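Glaze notebook, blue matte series
January 5, 2024

Back at the bench after the break, and the bucket of base had set up like pudding. Took a good ten minutes with the drill mixer before it would run off my hand. Kiln is still warm from Liam's bisque so I'm writing this up while I wait, and I'm putting in the stuff from December that I only had on scraps of paper. Sorry in advance for the order, there isn't one.

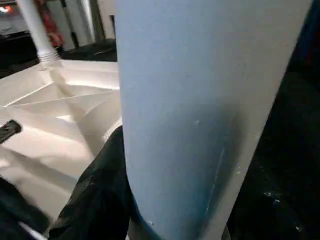
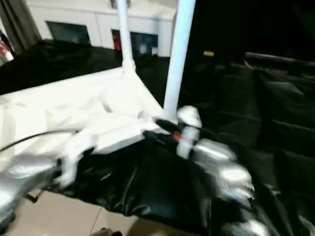 The base for the whole series is Villitz, the calcium matte that Phyllis Hollis left us when she moved her kiln out, and I've decided to stop fiddling with it and only fiddle with what goes in it. It's a lovely glaze when it behaves. It's smooth without being waxy, it doesn't mark with a fork nearly as badly as the old one did, and it breaks a bit on an edge if you don't pile it on. What I can't get is the color. The big light blue cylinder in the first one is very close to the blue I've been chasing since fall: powdery, almost white up where the light is strongest, then going over to teal on the shadow side. My tiles do the powdery half and then just turn gray when you tip them away from the window. A flat tile is maybe the wrong thing to judge it on anyway, so from now on every blue gets a small thrown cylinder as well as a tile. (Yes Lacey, I know you told me this in the summer.)

Where things stood before the break

All test batches are 100 grams dry, everything over and above that is additions. I'm keeping it that way so nobody has to do arithmetic with wet hands.

B1: Villitz plus half a gram of cobalt carbonate. Clean, cold, kind of a hospital blue. Surface great.
B2: same with a gram of cobalt. Much too strong. Looks like a cheap mug from the back of everybody's cupboard. Don't repeat.
B3: half a gram of cobalt and 2 grams of copper carbonate. This was supposed to push it toward teal and it did, in the thick spots only. Thin areas went a sad dishwater green. The surface got shinier too, which I should have seen coming because copper is a flux and I'm adding a fair bit of it.
B4: quarter gram of cobalt, one gram of copper, four grams of tin. Now we're getting somewhere! Pale, soft, chalky looking but smooth to touch. This is the one that goes gray in shade.
B5: B4 with titanium in place of the tin. Crystals all over, mottled, pretty in its own way and completely wrong. Wendy wants it for her planters, so I've copied the recipe onto a card and stuck it on the shelf by the sink.

Went through the tile drawer as well and pulled everything marked Rasus. That was the stain we used to buy before the shop closed, and I've got enough left in the bottom of the jar for one decent test. Going to save it. If the oxides get me there I'd rather have a recipe somebody else can mix next year.

The last firing

I never wrote this up properly. The kiln went to cone 6, witness cone nicely down, tip just touching on the middle shelf and a little stiffer on the bottom as always. I'd programmed a slow cool and it was meant to carry on well past the point where the matte forms, but the log shows it dropped out at 1,355 and free-fell from there. I don't think it matters for this glaze. By then the action is over and it's only cooling pots. But I'm noting it because if somebody compares my December tiles to the new ones and sees a difference, there's one more thing it could be. Liam Hulme thinks the relay is sticking. He's going to have the lid of the control box off before the next glaze load and I've promised not to hover.

Bottom shelf tiles were all a touch glossier than the same glaze on the middle shelf. Backwards from what I'd expect! The bottom is cooler in this kiln, or has always been, so if anything it should be drier down there. Possible reasons, in the order I believe them: (a) the bottom cools faster with the floor being what it is, so the matte has less time to grow; (b) I dipped those ones last, out of the thin end of the cup; (c) gremlins. Plan is to put two tiles of B4 dipped one right after the other on the middle and bottom and look again.

Today

Sieved the base through 80 mesh twice. There was a surprising amount of crud, mostly dried bits from the rim where people, me included, wipe the lid on its way off. Checked the weight of it in the measuring cylinder and it was heavy, so I thinned it a bit at a time until it looked right on the finger and then weighed it again. Marked the bucket. Please don't add water to this bucket without writing it on the tape, even a splash. I love you all but please.

Mixed three new ones:

B6: B4 with the tin cut in half. Thinking is that the tin is what's killing the color in shade, it's just so opaque that there's no depth left for the blue to live in.
B7: B4 with the copper up to one and a half. Nudging toward teal without going as far as B3 did.
B8: B4 with a half gram of rutile. Sorcha Kerr's idea. She swears by it for softening cobalt and she's been right before, so in it goes, though I have a feeling it'll drift brown.

Every one of them screened, stirred, dipped on the count of three, and then the top third dipped again for a thick patch. I numbered the backs with the iron pencil. The old black marker burns off, as we all found out last spring with a whole shelf of mystery tiles that still live in the shoebox under the window. If anyone can identify even one of those I'll be thrilled.

The cylinders: threw a board of them from the Whitlock white body before lunch. Straight sides, no foot, about a hand tall, nothing fancy. Well, mostly straight. My first few leaned like they'd had a long night, and I've thrown those back in the bag. The walls are a bit thicker than I'd make a cup so they don't soak through when I dip. They'll want a few days under a loose sheet of plastic. It's dry in here with the heat on, and the last batch cracked at the base when I got impatient and stood them by the radiator.

I ran a bit of the slip over two of them as a blank layer to see if it cleans up the blue. The Whitlock is white but it's a warm white, and I wonder if that's part of the gray problem, warm body under cold glaze. Worth a look, costs nothing.

Asked Lacey Birkett to come and look at B4 with me because she paints and she talks about color in a way I can use. She held it under the strip light, then by the door, then under her own coat, which made me laugh, and said it isn't the glaze turning gray so much as the blue being so weak that anything around it wins. So a green wall makes it greenish and my dirty apron makes it look like dirty apron. Her advice is more color, less white. That lines up with B6, and it might mean I need a B9 with the cobalt nudged up and the tin down together. I don't like changing two things at once. I'm going to do it anyway, as a gamble tile, and keep it out of the series proper.

Things I keep forgetting and am writing down so I stop

The small scale reads wrong if the compressor is running. Wait until it stops.
Copper carbonate settles in the cup faster than anything else. Stir between every tile, not between every pair.
Gloves and mask for the colorants. There's a new box of masks above the wedging table, and Wendy Yeoman has the spare filters for anyone on the proper respirator.
Anything going on a surface food touches gets a lemon test before it leaves the building. Slice of lemon, overnight, rinse, look at it next to a tile that wasn't tested. The copper ones especially. I haven't done B4 yet and I'm not giving any away until I have, so stop asking!
Villitz wants a thinner coat than you think. If it looks like enough, it's too much.

Supplies

Low on tin oxide, and it's gone up again so badly that I winced at the counter. Another argument for B6, frankly. Plenty of cobalt, that jar will outlive me. The Skeron frit is down to the last scoop and the base can't be mixed without it, so it's on the list in red. Got cones enough for a few firings. We could use a new 80 mesh sieve, this one has a tiny tear near the rim that I've dabbed with glue, and I don't trust it with anyone's good stuff.

Later

Kiln finally cool enough to crack. Liam's bisque looks fine, one mug lost a handle and he was very calm about it. Tiles B6 to B8 are dry and on the shelf with a note that says DO NOT TOUCH, EVEN TO BE NICE. They go in with Sorcha's bowls next load, middle shelf, with the pair of B4 tiles split between middle and bottom. The cylinders will have to catch up in the firing after that.

Also wiped the bench, and the tape on the bucket says what it weighed when I left it.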